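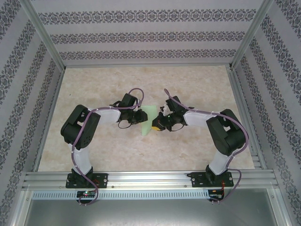
Comentário em destaque: Eu cá trabalho em cima de um tampo parecido há anos e o papel verde-claro é sempre o que me dá mais luta, no bege quase não se vê onde acaba a folha. Leiam a segunda resposta, que a mim ajudou muito, e experimentem também a luz de lado.

Fórum Harix > Trabalhos manuais > Papel e cartão
Pergunta aberta em 13 fev 2023

Como impedir que o papel fuja num tampo liso?

Olá a todos, boa tarde, e desculpem se isto já foi perguntado, andei a procurar nos tópicos antigos e só encontrei coisas sobre tecido.

Mudei o meu cantinho de dobragens para uma mesa com o tampo bege marmoreado, bonita, fácil de limpar, fiquei mesmo contente com ela. O problema é que as folhas andam a passear! Uso quase sempre papel de cor em tons claros, verde sobretudo (estou a fazer folhas e caules para uns arranjos de mesa), e basta apoiar a mão num canto para o outro canto se mexer. Com peças pequenas por cima ainda é pior, empurro uma coisinha e vai tudo atrás.

O papel é da Foltico, de 115 gramas, comprei-o em setembro e tenho ainda bastante. Na mesa antiga, que era de madeira já muito gasta, nunca tive este aborrecimento. Já tentei fita-cola nas pontas, mas arranca a cor quando a tiro, e já tentei segurar com livros, que me ocupam o espaço todo. Além disso os veios do tampo confundem-me, às vezes julgo que há um vinco no papel e afinal é desenho da mesa a espreitar ao lado.

Alguém tem um truque que não estrague nem o tampo nem as folhas? Não queria pôr nada definitivo, que a mesa também serve para outras coisas cá em casa. Muito obrigada desde já, e um abraço a quem tiver paciência para me ler até ao fim.

3 respostas

Resposta 1

Compra uma base de corte e pronto. Eu tenho da Stisura e não se mexe.

Resposta 2 (escolhida por quem perguntou)

Olá! Que boa ideia a dos caules em papel, depois mostre como ficaram, por favor. Passei pelo mesmo quando troquei de bancada e andei ali umas semanas a resmungar, por isso deixo-lhe tudo o que fui aprendendo, com calma.

Antes de gastar dinheiro, lave bem o tampo. Parece conselho de avó, eu sei, mas os produtos de dar brilho deixam uma película e o papel desliza nela que é uma maravilha. Água morna, uma gota de detergente da loiça, pano bem torcido, e depois secar com outro pano. Deixe passar um bocado antes de pousar lá as folhas, o papel de cor clara mancha com qualquer humidade.

Se continuar a fugir, ponha por baixo um pedaço de forro antiderrapante, daquele de gavetas, liso e sem furinhos (com furos fica o relevo marcado no papel, aprendi à minha custa e lá se foi uma tarde de trabalho). O meu tem 60 por 41 centímetros, cortei-o à tesoura e enrolo-o quando acabo. Escolhi cinzento-escuro e foi o melhor que fiz, que as folhas verde-claras passaram a ver-se lindamente e deixei de andar a confundir veios com vincos.

Para segurar sem fita-cola, uso pesos pequenos: saquinhos de pano com arroz, cosidos à mão, do tamanho de uma caixa de fósforos. Dois chegam quase sempre, um em cada canto de cima, e ficam baixinhos, não atrapalham as mãos. Se gosta mesmo de fita, experimente a de pintor e cole-a primeiro duas ou três vezes na manga da camisola. Perde força e já sai do papel sem levar a cor. Teste num retalho, que há tintas mais teimosas do que outras.

Quanto às peças miúdas, eu deixei de as ter em cima da folha. Tenho um pires ao lado e vou tirando uma de cada vez, pego nela por cima em vez de a arrastar. Custa ganhar o hábito mas depois nem se pensa nisso.

Ah, e os vincos: faça-os com a folha apoiada por inteiro, nunca com uma ponta de fora da mesa. Com 115 gramas dá para vincar à unha, mas uma dobradeira de osso deixa a linha muito mais limpa. Um abraço e boas dobragens!

Resposta 3

Concordo com quase tudo o que está aqui em cima, só acrescento que o forro de gaveta em borracha pode deixar marca em alguns tampos se ficar lá meses seguidos. No meu ficou uma sombra amarelada que nunca mais saiu. Tirem-no sempre no fim.

A base de corte também serve, claro, mas para quem só dobra acho um gasto escusado. Na papelaria Hakim vendem cartolina grossa preta à folha, pouso uma por baixo do trabalho e quando fica feia viro-a. Também lá têm o papel verde da Foltico, se precisar de repor. Eu comprei uma vez uma caixa de 2000 folhas de outra marca, achei que era um grande negócio, e ainda hoje ando a oferecê-las às vizinhas.

Comentário de quem perguntou: Muito obrigada, lavei o tampo hoje de manhã e já noto diferença! Vou coser os saquinhos de arroz ao serão. Só uma dúvida, o arroz não ganha bicho?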